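Provex Board Finish, Food-Contact Oil and Wax Blend

Item no. 314-B
Maker: Diekmann
Sizes: small can, workshop can, refill pail
Lead time: ships from stock, pail to order

Provex Board Finish is a penetrating oil with a small share of hard wax, made for cutting boards, butcher blocks, rolling pins, bowls and wooden countertops. It goes on with a cloth, soaks in, and leaves a low sheen. It does not form a film on the surface, so it will not chip or peel when a knife goes through it.

The blend is the same one Diekmann has sold to furniture shops under the Fituvel name. The Provex version leaves out the drier, which makes it slower to cure but milder in smell. If you need a board back in use the next morning, order Fituvel Quick instead.

Suitable for

Maple, beech, birch, cherry, walnut, oak and bamboo. Also cork trivets and unpainted wooden handles.
Not for use over varnish, shellac or paint. Not for floors. Very oily woods such as teak take little of it and may stay tacky.

Contents and coverage

One liter covers 20 square meters in a single coat on sanded hardwood. End grain blocks drink much more, and the first coat on a new block can take three times the usual amount. Pour a little, spread it, and add more where the wood goes dull.

Color

Clear in the can with a slight yellow cast. Pale woods warm up by a shade. Walnut and cherry go noticeably darker and stay that way. Test on the underside or on an offcut from the same plank if the color matters to you.

How to apply

1. Sand to 180 grit. Going finer than 240 closes the surface and the oil sits on top.
2. Wipe the wood with a damp cloth to raise the grain, let it dry fully, and sand once more by hand.
3. Stir the can well. The wax settles at the bottom.
4. Spread a thin coat with a lint-free cloth, working along the grain. Do the edges too.
5. Wait 20 minutes and wipe off everything that has not soaked in. Any oil left standing will turn sticky.
6. Stand the board on its edge overnight with air on both sides. Repeat for a second coat.
7. Leave for one week before washing or cutting on it.

Oily rags can catch fire by themselves. Spread them flat outdoors to dry or keep them under water in a closed metal can.

Care

Wash with warm water and a little dish soap, dry at once, and store upright. No dishwasher. Re-oil when water stops beading, usually every couple of months in a home kitchen and more often in a bakery or restaurant.

Prices

Small can, 250 ml: 259
Workshop can, 2.5 l: 1,725
Refill pail: price on request
All prices in Czech crowns, tax included. Shipping is added at checkout.

Questions about large orders go to Svenja Harms in sales. For technical questions, including use on older boards with an unknown finish, write to Attila Csizmadia at the Mistska workshop. Please give the wood species and the size of the piece.

Laminated maple boards

Strip-glued boards take the finish evenly as long as the glue lines are clean. Dried glue blocks the oil and shows up as a light spot, so scrape it off before sanding. Darker strips can look patchy after the first coat and normally even out with the second. 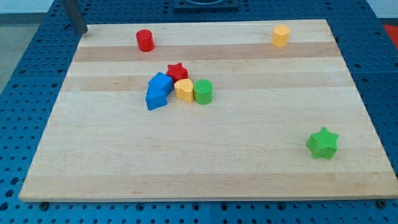 Storage and shelf life

Keep the can closed, upright and free from frost. Unopened cans keep for two years. After opening, use within six months. If a skin forms, lift it off and strain the rest through a paint filter before use.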